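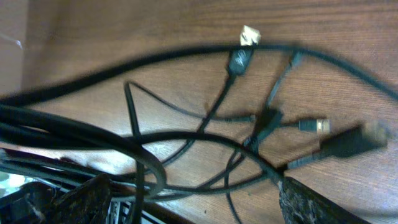 It'll just let go when it feels resistance, right? Boersma asked me that over my shoulder, about ten seconds before I learned the answer was no.

I'd come to the Kinodari workshop in Cirkdale to write a cheerful piece about small robot arms sorting cable. Nice little job, I figured! Black cords, all piled together, plugs going every which way, and a program called Guvano that was supposed to find an end and pull. It had managed 476 pulls without much drama.

Then came the one that didn't stop. The gripper closed on a loop, the arm lifted, and the loop went snug around the wrist joint. Guvano read the extra load as a heavy cable — so it pulled harder. I could hear the motor whining from my stool (not a sound you forget). It kept at it for 11 seconds before somebody hit the power. 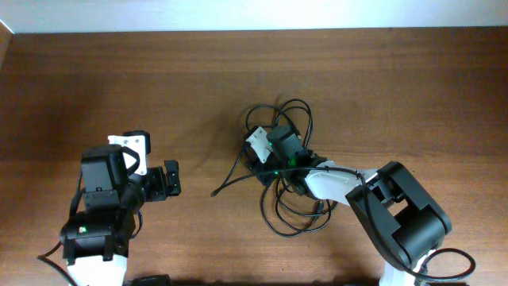 What the log said

I went through the log that evening with a cold burrito. There were 2,831 lines and almost all of them were fine, which is kind of what bothered me. The torque limit was in there, set correctly, but it only applied while the gripper was opening or closing. Once the arm started to lift, the limit dropped out.

The fix is one setting, plus a real stop button within reach of whoever's at the table. They had me try the button and I hit it way too hard. The new version gets tested in September, and I've asked for a stool farther back.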